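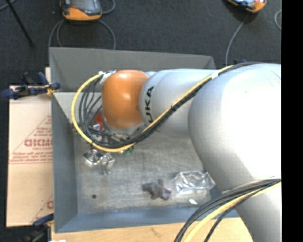

Zemier Updates Its Open Gray Metal Bin for Mixed Small Items

February 2018 — Zemier today announced a revised version of its Fellotis open bin, a gray metal container for sorting and holding mixed small items before packing. The revision covers the floor panel, the rim and the corner joints. Outside dimensions are unchanged, and the new bin fits existing Fellotis stands.

The floor panel is now a separate part. It is held by 22 screws and can be replaced without removing the bin from its stand. In earlier versions the floor and walls were formed from one sheet, and a worn floor meant a new bin.

"Scratches and worn patches on bare metal are normal in daily use and do not affect the load rating," said Peiyu Qiu, product engineer at Zemier. "Customers asked us when a floor should be changed. The manual now gives a depth limit and a method for checking it."

The rim is folded inward on all sides to remove the exposed cut edge. Corner joints are welded along their full height and ground flush on the inside, so that small or flat items do not catch when the bin is emptied. The load rating is 100 kg, evenly distributed.

Santoso, a packing supplies distributor, tested the bin before release. "We changed 2 floor panels during the trial, both with hand tools," said Huguette Gilbert, operations manager at Santoso. "The bins stayed on the line."

Orders are open now through Zemier and Santoso. Replacement floor panels are sold singly. A bin with a divider kit, sold under the name Faltent, will follow in September. The kit will also fit the earlier one-piece bins.

Drawings and the revised manual are available from Zemier on request.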